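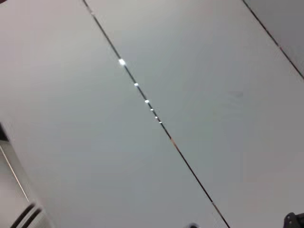 Open day review: the Inik gripper arm at Hestham

I'd been eyeing the Inik arm for our little parts shop since October, so when Hestham announced an open day I signed up within the hour. I wanted to see the thing move before spending anybody's money on it.

First impression: it's quiet! I expected the whine you get off our old Dusness unit, but you could chat next to this one in a normal voice. The gripper is matte black and angular, and there's a small camera up by the wrist that sends its view to a monitor. With the arm tipped back, that view was nearly all ceiling, pale panels with a row of little white lights along the seam between two of them, and one corner of the gripper poking in at the bottom right. I found that screen weirdly addictive. It also tells you which way the wrist is pointing, handy when you're standing on the wrong side of the arm.

Bernadette Mac an tSaoi ran the demo and let us each have a go at teaching it a pick-and-place move. Mine took 3 tries (I kept forgetting to save the last position, and the menu doesn't remind you). After that it ran 20 cycles and dropped one part, a slippery little bushing that I'd have dropped too.

Gripes? The teach pendant is heavy, and the cable is too short for a lefty like me. The manual is 268 pages with no index. I'd also like softer finger pads in the box instead of ordering them separately from Özkan.

Four stars from me. I've asked for a quote and a second session, with our own parts this time.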